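Cluvstead Community Kitchen: Worktop Replacement and Surface Care
Progress report to the Endale Fund, September
Prepared by Getachew Wako

1. Work completed
The old worktops in the main room were removed and the tables refitted with plain white tops. All 12 tables are back in their marked positions. Edges were sealed on both long sides. Two tops arrived from Lolgate with chipped corners and were exchanged under the supply agreement.

2. Spending
Materials for the reporting period came to $659. The remaining budget line for fittings has not been drawn on. Delivery was charged once, with no fee for the exchange.

3. Surface care
The tops have a matte finish and are wiped with a damp cloth at the end of each session. Abrasive pads have been withdrawn from the cleaning cupboard. Items are cleared from each top before wiping and returned to the shelves by type. The full routine takes 40 minutes for one person.

4. Condition check
Each top is inspected at 8 a.m. under the ceiling lights, with marks entered on the Clillarero sheet by table number.
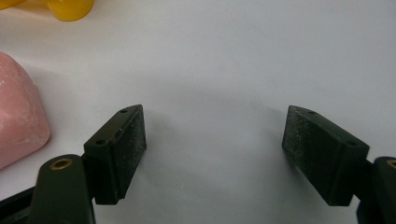
Does the new finish need a protective coating?
The supplier advises against one. Sealing is limited to the cut edges and will be repeated once a year.

5. Next period
Shelf labels will be replaced and the legs of tables 3 and 8 leveled. The side room tops will be priced in the same way, and the quote will be sent with the next report.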